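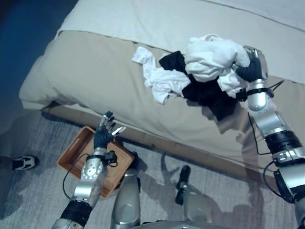 Support > Laundry and linens > Fluff and shedding > Ticket 332

Ticket 332: white things leaving fluff on black things, and on the bed

Status: solved (hooray!)
Opened by: Elisa Pagano
Product: Fumico white cloth, thick weave, bought from Tănase
Washing machine: Zemell front loader
Bed: Humholm, beige duvet

What's happening

Hello all! I love this cloth, I'll say that first, it's the softest thing in the house and I want to keep it. But every time it goes in the wash my black top comes out looking as if it has been rolled across a dog. We don't have a dog! The other white thing in the pile is a thin one with no fluff to give, so I'm fairly sure which of them is guilty.

I sort my washing on the bed, so the fluff then moves on to the duvet cover. On beige you'd think it wouldn't show. It does, from the doorway, when the sun is on it.

Things I'd done before writing in:

- washed the lot at 40 with my normal powder
- washed the lot at 40 with liquid instead (worse, or I was looking harder)
- shaken everything out of the window
- used up most of a sticky roller on one sleeve

Reply from the help desk

Hi Elisa, what a good clear report, thank you. Two questions. Are the black top and the thick cloth always in the same load? And when did you last clean the filter on the Zemell? It's behind the little flap at the bottom right. Put a tray under it first, there's always more water than you expect.

From Elisa

Same load, yes, always. I live alone and I'm not running the machine for one top.

The filter! I didn't know there was a flap. I've now been in there with a roasting tin and an old toothbrush and pulled out a plug of grey felt you could have made a hat from. Also a hair grip and a Tănase price ticket. I'm thrilled and a bit ashamed.

Test 1. Clean filter, same load as before, 40 degrees. Black top better but still speckled across the shoulders.

Test 2. Thick cloth on its own, 30 degrees, extra rinse, no softener. A good pinch of fluff in the filter afterwards, and the rubber door seal had a line of it all the way round. Wiped that off with a damp sponge.

Test 3. Black top with the thin white one, no thick cloth. Spotless!! I did a small dance.

Reply from the help desk

Brilliant testing. So the machine was holding on to old fluff and the cloth was adding new. A deep nap like that one sheds for its first few washes, and softener seems to keep it going. Could you do another two washes of the cloth by itself and then check over the surface? We'd like to know whether the nap is still even or whether it's going bald in patches.

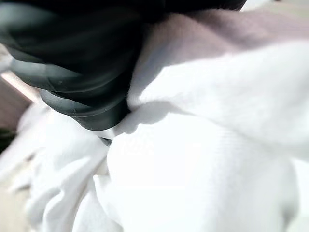
Page last changed: 11/23/23

From Elisa

I think it looks wonderful, still fuzzy across the folds, and I couldn't find a bald patch when I went over the whole cloth by the window. Washes 2 and 3 gave less fluff each time. After the third I could have fitted all of it on a fingernail.

Reply from the help desk

No bald patches that we can see either, and that's a lovely soft surface. No need for a replacement. Carry on as you are, and for anyone finding this ticket later, these are the steps that worked:

1. Clean the filter and wipe the door seal.
2. Run the drum empty on a rinse.
3. Wash the thick cloth alone at 30, extra rinse, no softener, three times.
4. Shake it well outdoors before it dries, and again after.
5. Turn black clothes inside out if they must go in with it.
6. Lay whites at one end of the bed and darks at the other when sorting. A pile in the middle undoes a good deal of the work.

From Elisa

Step 6 is aimed at me and I accept it. Whites now go at the foot end, and I put an old sheet down over the duvet first and shake that out of the window when I'm done. It takes no time at all and the duvet cover is its proper plain beige again!

Test 4. Everything together, 30 degrees, black top inside out. Two specks on the collar, gone with a brush of the hand. I'm calling that a win.

One thing left over. The Zemell booklet gives the spin as 2,000 at the top setting and I've been using that for everything. Should I turn it down for the cloth?

Reply from the help desk

Yes, please do! Pick the gentlest spin it offers and let the cloth hang a bit longer. If the fluff comes back, check the filter before anything else, then reply on this ticket and it will reopen by itself.

From Elisa

Will do. Filter is now on the calendar for February. Thank you, this has been a joy.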